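Subject: Re: [grippers] Koltus finger kit, worth it for cloth?

On Saturday another member wrote:
> Has anyone run the Koltus kit on towels? Skomwood quotes 4 weeks
> and I'd hate to wait that long for something that can't pinch terry.

Hi! Yes, we've had ours since May and I like it a lot, though the instructions are thin (16 pages, mostly bolt drawings). Terry is fine as long as you come in low and close slowly. Thin dishcloths are another story, I still miss those. I'd skip the Kodau add-on for now, we got along without it!

My notes so far:

1. Folded towels. Blue tape on both fingers, rubbery tip pressing into the terry, mint green towel.
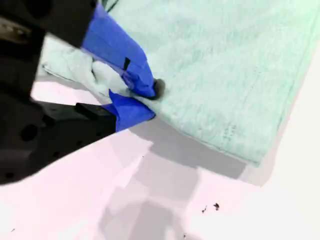
2. Spare tips. Order extra, they ship in bags of nine.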